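Moving our release train to every two weeks

May 2019

For most of the time I have worked at Diteck we shipped twice a year. There was a spring release and a fall release, and everything we did in between was shaped by those two dates. In January we switched to a release every two weeks. I said I would write up how it went after a few months, so these are my notes.

Some background first. Our main product is Litau, a scheduling and parts-tracking system for small manufacturers and repair shops. Most customers run it on a server in their own building. A smaller group uses the version we host. The code is old in places, and the installer is older than that. When I joined, the test plan was a spreadsheet with 409 rows, and two people spent most of a month going through it before each release.

The long cycle had one real benefit, and I want to be fair to it. Customers knew when to expect changes. Shops planned their training for those weeks and left the software alone the rest of the year. Several of them told us they liked it that way.

The trouble was on our side. If a feature missed the cutoff, it waited six months, so everybody pushed to get things in at the last minute whether they were finished or not. The fall release last year went out with a bug in the purchase order import that dropped the last line of any file saved without a trailing newline. We had a fix the same afternoon. Getting it to customers took 11 days, most of which went to rebuilding the installer and repeating tests that had nothing to do with imports.

After that, Marlene Li wrote a four-page proposal for shorter cycles. She runs the support desk, so she had the numbers. There were 919 open tickets at the end of the year, and a good share of them were waiting on code that had already been written and merged. The customers couldn't get at it.

We did three things before the first short release. We cut the test spreadsheet down by automating the parts that never needed a person, mainly report totals and date handling. We put anything unfinished behind a switch in the configuration file. And we moved the build off the machine under my desk and onto a proper build server, which we had been meaning to do for years.

The build server took the longest. The old machine had a code-signing certificate installed in a way none of us had written down, plus a specific version of a compiler patch that is no longer on the vendor's site. I copied it over from a backup disc. I've now documented it and put the patch in the repository where it should have been all along.

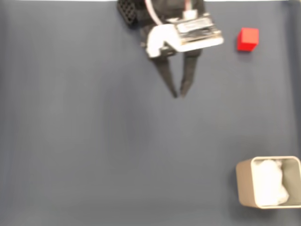 Connector and board on top of the gripper.

The first release in the new schedule was a small one. It had six fixes and a change to the wording on the login page. It still took all day, because the upgrade script assumed that any new version meant a database migration and locked the tables while it looked for one. On our test system this took a few seconds. At Bitar, who have been customers since the beginning and have never archived anything, it took most of their lunch break. I called them and apologized. The script now checks the schema version first and leaves the tables alone if nothing has changed.

The second and third releases were better. By the fourth I had stopped keeping the evening free.

Customer reaction has been mixed. The hosted customers mostly didn't notice, apart from the ones who had been waiting on a particular fix. The customers with their own servers split into two groups. Some upgrade every time. Others asked us, politely or otherwise, to stop sending them email. We now mark one release each quarter as the one to install if you only want to install a few, and security fixes go to those versions too. That means supporting more than one branch, and I'm not happy about it, but it is a lot less work than supporting people who have turned off updates completely.

Audrey-Anne Gagnon took over the release notes, and that has made a bigger difference than I expected. The old ones were a dump of ticket titles. Hers are short and say which screen has changed and whether you need to do anything. She also insisted on a section for known problems, which our sales people did not want. It went in anyway, and calls about those problems have dropped.

A few things I would do differently:

I would fix the upgrade path before changing the schedule. We spent our effort on building faster and almost none on installing faster, and the customer only ever sees the second one.

I would set a limit on the configuration switches. We have too many now. Two of them can't safely be turned on together, and I found that out from a customer in Memia who had turned them both on. Every new switch now gets a removal date when it is added. We have missed a couple of those dates already.

I would also have talked to the contract people sooner. Some of our older agreements promise two releases a year and thirty days' notice before each. We are sending those customers the quarterly version and giving notice the way we always did, but it took several weeks of back and forth to settle on that.

As for the tickets, we are down to around 200 open. Part of that is the faster releases and part of it is that Marlene closed a pile of duplicates in the first month, so don't read too much into the drop. The number I watch is how long a merged fix sits before a customer can install it. For the hosted version it's under two weeks, obviously. For everybody else it depends on them.

Next on the list is the installer. It still asks for a serial number in five separate boxes, and you can't paste into any of them. I've started on a replacement and will post about it when it can at least do a clean install on a machine that isn't mine.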